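4.3 Open-day demonstration

The Brivar cell was shown to visitors at the Naditz site in September. More than 500 people passed through the hall, in groups of up to 12. Domenica Grabner introduced each group to the slot panel and then let them choose the next task from a printed card.
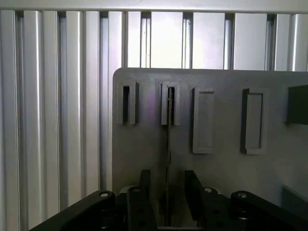 Figure 9. Wrist view of the slot panel, with a thin strip in the second slot from the left and the gripper fingers on either side of its lower end.

Could visitors stop the arm themselves?
Each group was given a hold button on a cable, and pressing it paused the arm until the operator released it.

We kept the speed limit used in Section 3. Groups asked mostly about the narrow slots, where the tolerance is small and the approach is slow. Their comments were written down after each session and are grouped by topic in Table 13. The Karimi controller ran the same software build all day.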